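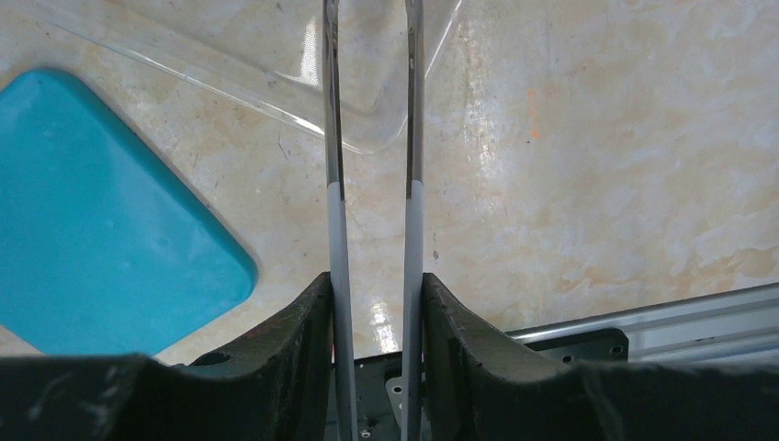
Liya Lencho
Head of Reader Services, Negash Library

Notes on borrowing, lending and the return of books

I have kept this page for some years as a place for matters that do not belong in the library's official notices. The views are my own, although they have been formed almost entirely at the lending desk, and colleagues will recognise most of them.

The subject this month is the fine. The Negash Library stopped charging for late books in February. The decision was taken after a long period of discussion, and a number of readers have written to ask how it was reached and whether it will last. The formal statement on the door is brief, and I should like to set out the matter at greater length.

Until the change, a reader who kept a book beyond its date was charged by the day, up to a limit. Once that limit was reached, the reader's card was stopped until the sum had been paid in full. The rule was older than any member of the present staff. It appeared in the first printed handbook, which also asks readers to refrain from drying umbrellas on the radiators.

When my colleague Mitiku Birhane went through the register last winter, he found 1,626 stopped cards. Of these, 420 belonged to readers under the age of sixteen. Many of the children's cards had been stopped over a single picture book, and in several cases the book itself had come back long ago and was on the shelf. The debt had simply stayed behind on the card.

I must admit that I had not given the matter proper thought before I saw that list. I had taken fines at the desk for a good part of my working life and regarded them as part of the furniture. A reader would put down a few coins, apologise, and take out another book. What I did not see, naturally, were the readers who stayed at home.

Mitiku proposed that we write to the holders of the stopped cards and invite them back, with all sums cleared. I supported the proposal. Tolera Weldu, who manages our accounts, did not, and I wish to record his objections fairly, as they were serious ones and some of them still stand.

His first concern was for the readers who had always returned their books on time. They had kept to the rules, and it seemed to him unjust that they should receive nothing while others were forgiven. His second was the effect on popular titles. A new novel may have a long waiting list, and a reader who keeps it for an extra month keeps it from everyone behind. His third was the money. The fines did not bring in a great deal, but they paid for repairs to bindings, and no other fund had been set aside for that work.

The third point was the easiest to answer. A good part of what we collected was spent on collecting it: on letters, on stamps, and on staff hours at the end of each quarter. The small amount that was left has been found from the general budget, and the binding work continues, if a little more slowly than our binder would like.

The second point required more care. We have kept a limit on renewals, and a book that another reader has requested may not be renewed at all. After 4 weeks beyond its date, a book is treated as lost and the borrower is asked for its price. If the book is then brought back in fair condition, the charge is removed. In the meantime no further books may be taken out on that card. Some readers have observed that this resembles the old system, and I accept that there is a likeness. The difference is that bringing back the book now settles the whole matter, and a family may do so on any day we are open without first finding the money.

To the first point I have no complete answer. I put it to Sombat Wannasri, one of our most regular readers, who to my knowledge has not returned a book late in all the time he has belonged to the library. He replied that he had never brought his books back on account of the fine. He brought them back so that he could take more. I do not suppose that he speaks for all punctual readers, and I have received two letters that take the other view quite strongly.

The letters of invitation went out in small groups, so that the desk would not be overwhelmed. We need not have worried, as the response in the first fortnight was modest. Then, on a Thursday, a mother came in with three children and a carrier bag of books that had been in a cupboard since the family moved to the Pullar side of town. She had expected to be spoken to severely. She left with eleven books and a leaflet for the reading group, and I believe she mentioned it to her neighbours, for the following week was a busy one.

Among the older items returned were an atlas showing several countries that have since changed their names, a guide to keeping hens, and a volume of short stories which we had long ago replaced - twice, as it happens. The replacement copies have been sent to the branch at Plindura, where the fiction shelves are thin. The guide to keeping hens was borrowed again within the week.

I have been asked whether books now come back later than before. Our impression at the desk is that most readers keep to their dates much as they always did. There is a small group who do not, and they appear to be very largely the same people as before. We now send a reminder three days before the date and another on the day itself. Dagim Alemayehu, who drafted the wording, took great pains to make these short and civil, and several readers have told us that the reminder alone would have spared them years of fines. I regret that we did not introduce it sooner.

One practical difficulty remains. The returns box by the side entrance was not designed for so many books at once and has been found full on several mornings. A book forced into a full box is liable to lose its corners, and in heavy rain the topmost volumes suffer. Readers are asked to keep their books until the doors open if the box will take no more. No one will be penalised for the extra day, and I hope that this at least may now be taken for granted.

I should also like to correct a misunderstanding. The change applies to books, magazines and recordings. It does not apply to the loan of the meeting room key, for which a deposit is still taken, nor to items borrowed on our behalf from other libraries. Those libraries set their own terms and we are bound by them. A reader who has an interlibrary loan at home will find the lender's conditions printed on the green slip inside the front cover, and I would urge everyone to read the slip and to leave it in place.

The arrangement will be looked at again next February. Tolera has undertaken to prepare the accounts, and Mitiku will report on the cards, including how many of those that were reopened have been used more than once. I shall publish the main findings on this page whether or not they favour the position I have taken.

Readers who hold a stopped card and have not received a letter may have moved house since they joined. They are invited to come to the desk with any proof of their present address, and the card will be reopened while they wait. There is no need to bring the missing book on the same visit if it cannot be found, though we should be glad to know its title.

Next month I intend to write about the large-print collection, and in particular the question of whether it should have its own room or be shelved with everything else. Letters on that subject may be left at the desk, addressed to me by name.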